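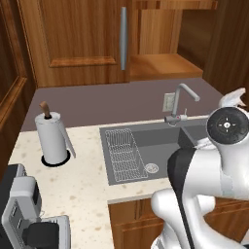

My grandmother kept her recipes in a shoebox, and when she died the shoebox came to me along with a cast-iron pan and a great deal of advice I hadn't asked for. The cards were out of order, of course. Half of them gave no amounts. One, for a plum cake I had eaten every July of my childhood, said only "flour, plums, the usual, until it looks right."

I thought of that card all through the afternoon I spent with Edith Guzmán, who has been collecting family recipes from her neighbors for 3 years and now has 1280 of them, in seven languages, stored in binders that have taken over what used to be her dining room. She had put the coffee on before I rang the bell, and there was a plate of walnut cookies that I was plainly expected to finish (I did my best!).

"People apologize when they hand them over," she told me. "They say it's only soup. Then they sit down and talk for two hours about the soup." 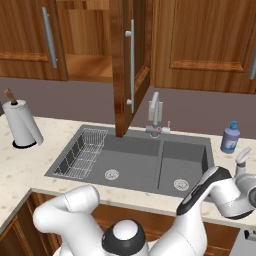 Soup, as it happens, fills four of the binders. The fattest belongs mostly to Dagmar Sokol, who learned to cook from an aunt in a kitchen so small that two people couldn't pass each other, and who still cooks as if someone were standing at her elbow. She goes by where things are kept. Ask her for the barley soup and she'll tell you to start at the cupboard over the sink, the kind with a long silver bar for a handle and a door you leave hanging open the whole time you're cooking, and work your way left. Edith wrote it all down just as it was said – cupboards, elbows and all – and it runs to five pages.

Faustino Palacios gave her just one recipe, for his father's beans, and then telephoned every few days to change it. More garlic. Less garlic. A bay leaf, but only if the beans were old. Edith kept every version and clipped them together, and she says she likes the bundle better than any finished recipe she owns.

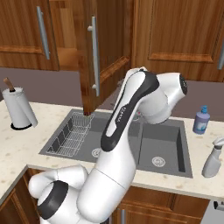

The trouble with the beans was that his father had never made them the same way twice, and Faustino remembered all of the ways. When he finally cooked them for a supper at Edith's, 60 people came, and three of his cousins told him, kindly, that they were wrong. He wrote down what each of them said and brought it to her the next morning.

I went home and made the plum cake. I used too much flour, I think, and took it out too soon, and my sister ate two slices standing up at the counter and said it needed cinnamon. Our grandmother never used cinnamon, or at any rate I don't remember it. I've written it on the back of the card in pencil, with a question mark, and put the card back in the shoebox.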